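Ticket 198: cleaning and tidying robot, simulator build, site Brundham
Status: open
Product: Skokusar two-arm unit
Logged: 13 March 2022

Brundham moves to the robot on the evening round in June. Until then the housekeeping staff rehearse the handover in the simulator, one per shift. Reported fault: the shift lead's screen goes to "attend" too often, and whoever is on the floor has to leave their own work to clear it. Last rehearsal week: 44 attend calls, 15 of them needing any action.

Views attached, head and gripper.

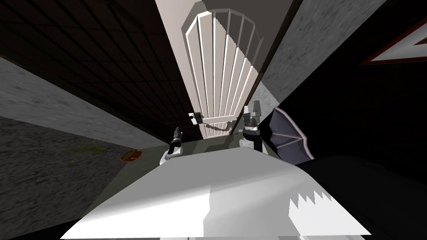
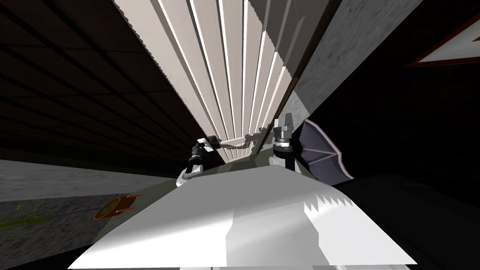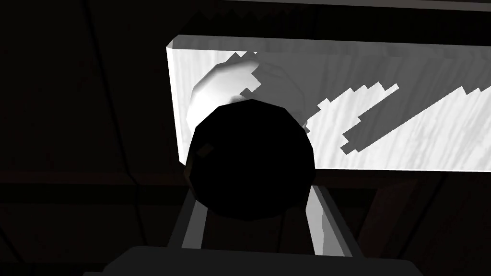
The first two have the slatted panel ahead of both grippers; the third has the white slab with stair-stepped shadows on it.

Quartey replied that the call rate is only half the problem. Before the rehearsals, two people split the round and talked to each other. Now one person waits on a screen, and the other has been moved to the laundry. Staff want to know who answers a call when the lead is on break. The rota doesn't say.

Steps so far:
Attend timeout raised from 15 to 72 seconds. Not yet rehearsed.
Shadow resolution in the Karkuvik renderer left at default. To be raised and compared.
Call log exported per shift.

Pending from site: name of the role that takes calls during breaks. Ticket stays open until the rota is reissued.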